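From: Eliseo Ayala
To: packing list
Date: May 2025
Subject: Re: Arm on the snack table

Bohdan Bilyk wrote:
> Does the arm replace anyone at Nouri? And who may press the red stop?

Anyone may press it. You don't need to ask first. 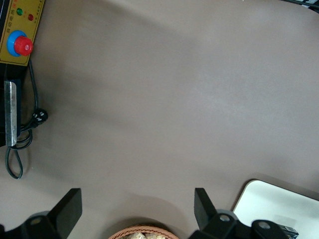 No jobs go. The two packers move to checking and restocking - same pay, same hours, until December at least. Changes so far:

1. Baskets are filled by the arm, 100 a shift to begin with.
2. Sandwiches, packets and small bottles go out on the table by hand.
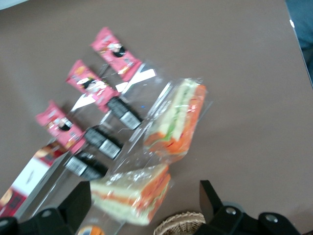

3. Faults go in the Brakier log, with your initials.

Eliseo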